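Benchmarking a Chore Robot at Home: The Plastic Bag Pickup Test

Most claims about household robots come down to one short video of one task. The procedure below gives a number that can be compared between machines and between software versions. It covers a single chore: picking used plastic bags and small wrapped packets off a soft surface and putting them in a bin. It needs a bed or padded table, a bin, a timer and a log sheet.

1. Prepare the surface

Use a soft surface with a cloth on it. A hard tabletop makes the job too easy, as the fingers can press down against something that does not move. Striped cloth is preferred over plain, because stripes give the vision system more false edges to reject. Smooth the cloth once before the first trial and leave it alone until the set is complete.

2. Choose the items

Put out flat bags, knotted bags and at least one glossy packet. Mix the colors. Let two of the items overlap, with one partly covering the other. Overlap is where most systems lose points: they either lift both items together or close on the upper one and drag the lower one across the cloth.

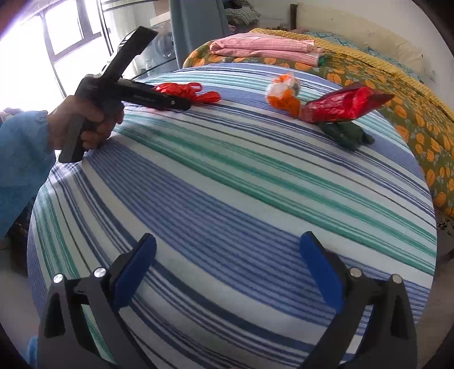
Can any machine do this chore reliably yet?
Under fixed conditions, nearly. In our last set the Sokol arm running the Malo 2 policy cleared 16 of 17 layouts when the items and lighting matched its training data. With bags it had not been trained on, the result dropped sharply, and a person was still faster in every trial.

3. Record the human baseline

Run the task by hand first, with the same type of two-finger gripper the robot will use. Bare hands are not a fair baseline. A hand can pinch film between fingertips and feel it slip, and a parallel or angled jaw with rubber pads cannot. Log the time per item and the number of regrasps. If an operator with the gripper needs three attempts on a flat bag, the robot should not be marked down for needing three.

4. Set the approach

Open the jaws wider than the item before descending. For a knotted bag, aim for the body of the bundle just under the knot. For a flat bag, aim for a fold and come in across it, so that the film bunches between the pads as they close. Limit downward force. On the Susudell wrist the default contact threshold is too high for bedding and will push the fingers into the cloth, after which the jaws close on fabric and bag together.
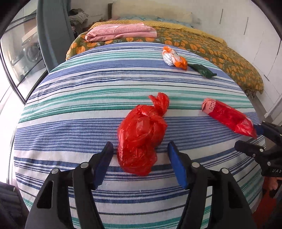 Long, tapered packets need a separate rule. Grasp them near the middle, across the short dimension. A grasp at the tapered end will often hold for the lift and then let the packet rotate on the way to the bin. Two-arm systems can steady one end while the other arm takes the middle, but this adds planning time - on Sirix controllers, enough to double the cycle.

5. Score each trial

Full point: item in the bin, cloth not lifted, no other item moved more than a hand's width.
Half point: item in the bin after one or more regrasps, or with a neighbor disturbed.
Zero: item dropped outside the bin, cloth pulled, or operator stopped the run.

Do not reset a failed item by hand during a trial. Leave it where it fell and let the system try again until the time limit.

6. Read the results

Report flat bags, knotted bags and packets separately. A combined score hides the weak category, and for current machines that is almost always flat film. Report the baseline from step 3 on the same line. Repeat the full set in August or whenever the daylight in the room has changed noticeably - glossy plastic under a bright window is a different problem from the same plastic under a ceiling lamp.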